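Festcombe Shared Workshop - Equipment Support

Print this page | E-mail this page

This website uses cookies to keep you signed in. By continuing to browse you agree to their use. Accept | Manage settings

Ticket 2000: Hand-held gripper, fingers do not close evenly
Area: Bench 5, automation corner
Priority: Normal
Status: Open, awaiting part

Report as received

The member reports that the hand-held gripper built from the Lekico plans no longer closes evenly. When the trigger is squeezed, the left finger arrives first and pushes the object across the table before the right finger touches it. The fault was first noticed on Tuesday during practice picks with light containers. Hard objects are still held, but thin plastic slips out of the grip when the tool is lifted. The member had already tightened all visible screws before raising this ticket and states that this made the movement stiffer without curing the fault.

First reply from Equipment Support

Thank you for your report. Please slacken the pivot screws by a quarter turn, as overtightening at the pivots is a common cause of stiff movement on this design. Please do not oil the bushings. The build notes call for them to be run dry, and oil will collect dust from the sanding area. Kindly confirm whether the trigger cable is the original or the replacement supplied by Rodarport, as the two differ in length.

Member's response

The pivot screws have been slackened as requested and the stiffness has gone. The uneven closing remains. The cable is the Rodarport replacement. It was fitted in September together with new finger blocks, and the gripper worked correctly for several weeks afterwards. The test position is attached, with the fingers open and the tool pointed at the bagged tub.

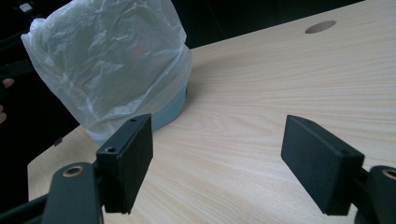

Attachment 1: Fingers open at the bench, blue tub in plastic bag beyond. Brass-coloured bushings at the linkage pivots.

Second reply from Equipment Support

Thank you for the attachment. A still photograph does not allow us to judge play in the linkage, and we therefore ask that the following checks be carried out in the order given.

1. Disconnect the trigger cable and move each finger by hand through its full travel. Both should move freely and stop at the same distance from the centre line.
2. Hold each finger block and attempt to rock it on its linkage arm. Any movement should be reported, even if slight.
3. Reconnect the cable and measure the gap between the fingers when fully open. The build notes give 26 mm on each side of the centre line.
4. Repeat the closing test with nothing between the fingers, and then with the tub out of its bag. The bag should be left aside until the fault is cured, as loose plastic makes the moment of contact hard to judge.

Member's response

Check 1: both fingers move freely. Check 2: no movement on the left; the right block rocks slightly. Check 3: 26 mm on the left and 19 mm on the right. Check 4: the left finger leads in both cases. The tub without its bag can be lifted but turns in the grip.

Assessment

The difference in the open gap shows that the right side is not returning fully. Together with the play in the right block, this points to wear or poor seating where the block joins its arm. The cable is not considered to be at fault - a wrong cable length would affect both sides alike. The finger blocks supplied with the Navarrete kit are known to us to vary a little at the mounting holes, and a replacement pair has been requested from workshop stores.

Action required

The gripper may be used in the meantime for dry runs only and should be returned to the marked shelf after each session. Members are asked not to fit packing under the right block - this has split a block on a previous build. The replacement pair will be left at the front desk with this ticket number. Once fitted, please repeat checks 2 and 3 and enter the readings on this page.

Print this page | E-mail this page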